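**Bread service: changes to baskets and portions**

May 29, 2024

The breakfast counter at Drivotel Rorthorpe moved from sliced loaf to individual rolls in April. These notes cover the serving side only. Ordering and invoicing stay with Bristside and are unchanged.

Rolls and buns are now put out in small baskets, one per table, in place of the long tray. The tray held more but the bread at the ends dried out before the second sitting, and guests were handling pieces they did not take. A small oval basket holds enough for two people if the pieces are laid in a single layer. Stacking marks the glaze on plaited rolls and flattens the tops of the softer buns.

Order of filling matters with mixed shapes. The plaited roll goes in first, along the length of the basket, and the round bun goes beside it at the wider part. Filled the other way round, the roll ends up resting on the rim and tips out when the basket is lifted.

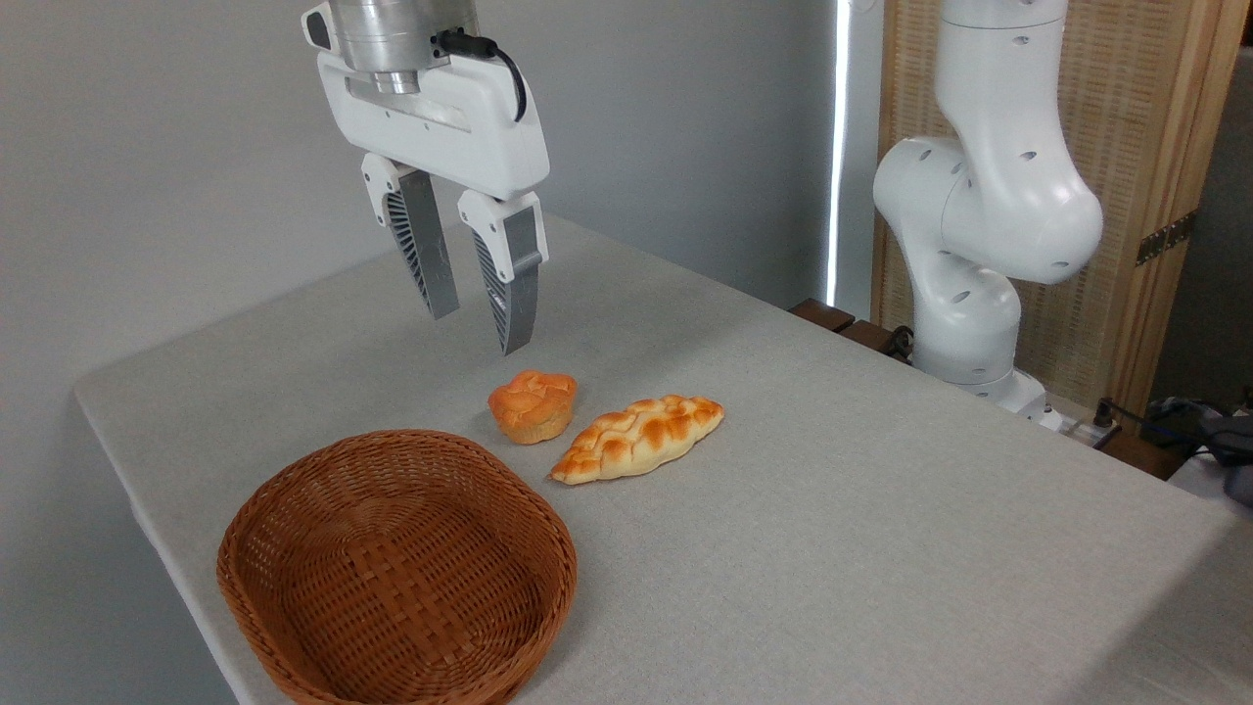

Baskets are lined with a paper napkin for service, folded once, with the fold towards the guest. Unlined baskets may be used for display. Crumbs collect in the weave at the base and should be removed with a dry pastry brush at the end of each sitting. Woven baskets must not go through the dishwasher or be left to soak. If one needs more than brushing, wipe it with a damp cloth and stand it upside down on a rack overnight. We have 16 in circulation; three are set aside as spares on the top shelf of the dry store.

Bread should come out of the bag no more than 30 minutes before the doors open. Anything left at close goes into the lidded crate for the kitchen, where it is used for bread pudding. It is not to be put out again the next morning.

Warming: three minutes in the low oven for plain buns, two for plaited rolls, which colour faster along the ridges. Do not warm bread in the basket.

The Snorradóttir seeded roll, tried in April, has been dropped from the list. It kept well but shed seeds into the weave, and brushing out took too long between sittings. A replacement has not been chosen. Until then the second basket on the large tables is filled with plain buns.

Allergen cards stay on the counter, next to the butter.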